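4.2 床タイルの滑り抵抗評価に対する疑問

集合住宅の共用部や水まわりの床材選定では、滑り抵抗係数の単一の値が根拠とされることが多い。しかし、この値が居住者の転倒をどこまで予測するのかは、言われるほど明らかではない。Whitcombeの報告は係数と転倒件数の間に強い相関を認めたが、対象は新築の8棟に限られ、施工後の表面の変化は扱われていない。石目調の磁器質タイルは意匠の種類が多く、同じ品番の中でも表面の粗さにばらつきがある。

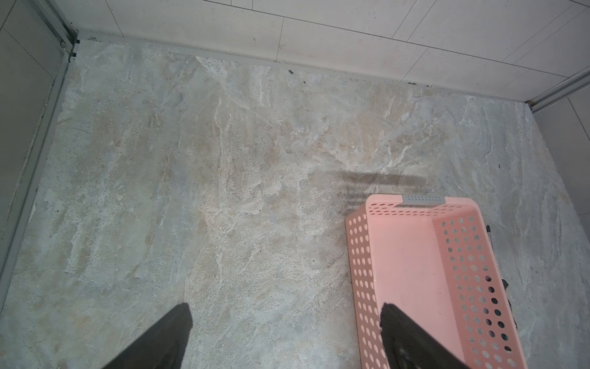
図5　淡い灰色とベージュの石目調床タイルと、白いタイル壁との取り合い

本調査では、住戸151戸のうち回答の得られた108戸について、床材の種別と過去の転倒経験を照合した。石目調タイルの住戸で転倒の申告がやや多かったものの、高齢の居住者がこの群に偏っており、床材の効果とみなすことはできない。NaとYookは同様の差を「模様による段差の誤認」で説明しているが、誤認そのものを測定した形跡はなく、推測の域を出ない。申告は記憶に頼っており、軽い転倒ほど漏れやすい点も割り引く必要がある。

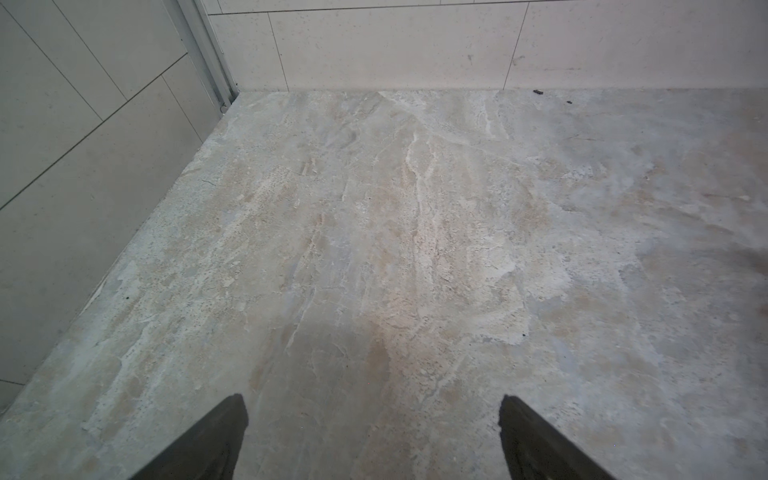
洗剤の残留についても事情は変わらない。Myungは中性洗剤の使用後に係数が低下するとしたが、すすぎの条件が記載されておらず、追試は難しい。われわれが同じ銘柄のタイルで行った5回の予備測定では、低下した回もあれば上昇した回もあった。測定者が交代すると値が動くことも確認しており、小数点以下第二位の差を製品の優劣に結びつける慣行には同意できない。少なくとも、試験片の清掃手順と測定者間の誤差を併記しない数値は、比較の対象から外すべきである。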